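Chapter 4
When the Machine Joins the Shift

I spent most of one July in the canteen kitchen at Skallton, a firm that makes door fittings and feeds its own staff twice a day. I'd gone there to write about the shop floor. Then I had lunch, got talking to the woman behind the counter, and more or less never left the kitchen (the food helped!).

Her name was Viorica Nikolaidis and she had worked there for nine years. When I arrived, the company was a few weeks into a trial with a robot arm that was supposed to take over the dull end of the job: lifting plates out of a rack, setting them down, putting a piece of fruit on each one, and later doing the whole thing backwards. If you have ever done that for a full lunch sitting you'll know why people were keen to hand it over. Viorica was keen too, at first. Her wrists hurt.

What she hadn't expected was how much of the job she would have to explain. The engineer from Wenodar, a patient man called Gorazd Atanasov, kept asking her things she had never put into words. How do you know a plate is properly in its slot? How hard do you hold an apple? She told me she went home the first evening and stood in her own kitchen picking up fruit, trying to catch herself in the act.

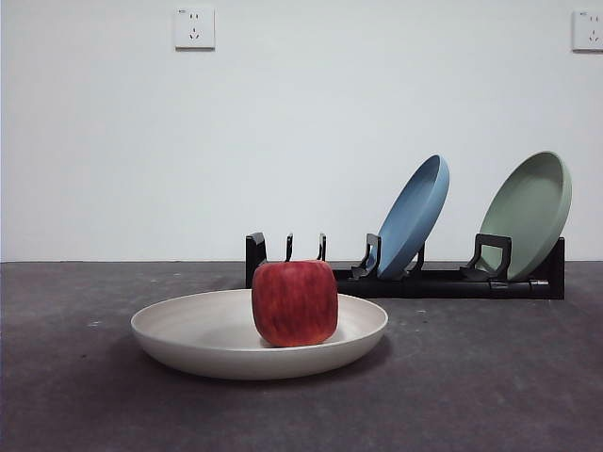
I think about those questions a lot, and they are the reason this chapter starts in a kitchen and leaves the car plant until later. We tend to call work like this "simple" or "unskilled", and then we try to get a machine to do it and find ourselves writing page after page of instructions. The skill was there all along, it just never made it into the job description. Or the pay, as Viorica pointed out to me more than once.

So what did change for her? Fewer plates, certainly. But she also picked up a new set of chores that hadn't existed before - clearing a jam, resetting the arm, writing down what went wrong and when. Over the trial she filled in 61 of these fault notes, in her own time to begin with, until she complained and got 2 paid hours a week for it. Her younger colleagues liked the new arrangement. One of the older ones asked to move to the tills and was much happier there.

Keep the Skallton kitchen in mind as you read on. We'll start with what a "task" is and why it is so hard to say where one stops and the next begins. After that we look at who gets asked when a workplace brings in a machine, and I'll take you to the Lazarević bakery, where the answer was no one at all, and the night shift found out from a delivery driver.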